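Subject: Re: Edge paint peeling on watch straps – what do you use now?
Date: Monday, September 14, 2020
List: Clutora small leather makers

Hello all,

I answer below the quoted part, I hope this is the right way on this list.

> For the last batch of straps I changed to the Galanis edge
> paint, the matte black. It looks good on the day, but after
> a few weeks customers write me that it lifts near the buckle
> holes. I sand to 400, two coats, nothing in between. Is it
> the paint or is it me? Also, how do you word this on the
> listing page, if you say something at all?

I had the same trouble in January, with the same paint but in brown. I make straps and key loops in Turnosbridge, and at that time I had 37 straps finished and ready to ship. I bent each one around my finger and a good part of them opened a fine line at the edge, always where the two layers meet. So I don't think it is only you.

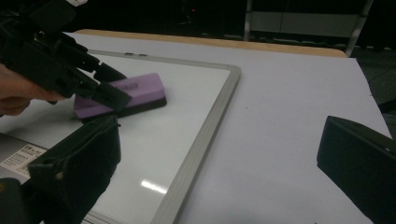 What helped me was to change what I do before the paint. The lining leather I buy from Zindstead has a waxy finish, and the paint cannot hold on wax. Now I wipe the edge with a little alcohol on a cotton cloth, wait until it is dry, and then sand again with 400, very lightly. After this I put one thin coat of primer. The first coat of color must also be thin, almost transparent. If you put it thick, it makes a skin and the inside stays soft for days.

Between the coats I wait one full night. I know the bottle says 2 hours, but my workshop is in a basement and the air is humid. With a heated edge iron you can go faster – I tried a borrowed one and burned the edge of a good strap, so I went back to waiting.

About the holes: I punch them after the last coat, and I press the strap flat for one day before. When I punched first and painted later, the paint went a little inside the holes and pulled when the customer closed the buckle.

For the listing page, I write it in plain words. Mine says now: "Edges are painted by hand. Please bend the strap slowly in the first week. Small marks at the edge are normal with daily use and are not a defect. If the paint lifts in the first year, send it back and I will do the edge again for free." I have sold more than 754 straps in my shop and the messages about edges became much fewer after I put this text near the size chart. Before, it was at the bottom and I believe people did not read so far.

One question from my side. Does somebody burnish the lining side only and paint the rest? I saw it on an old strap and it looked clean, but I don't know how it was done.

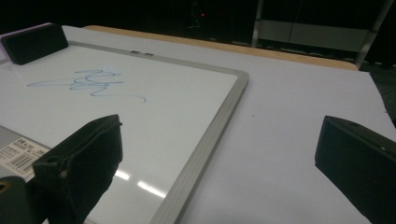 Another member wrote to me off the list that it can be done, with permission to pass it on: burnish first with gum and a canvas cloth, keep the gum away from the top layer, and paint only down to the glue line. The hard part is to stop the paint in a straight line, and on thin straps it is not worth the time.

I will try it on the 22 mm ones and write again.

Best regards from Turnosbridge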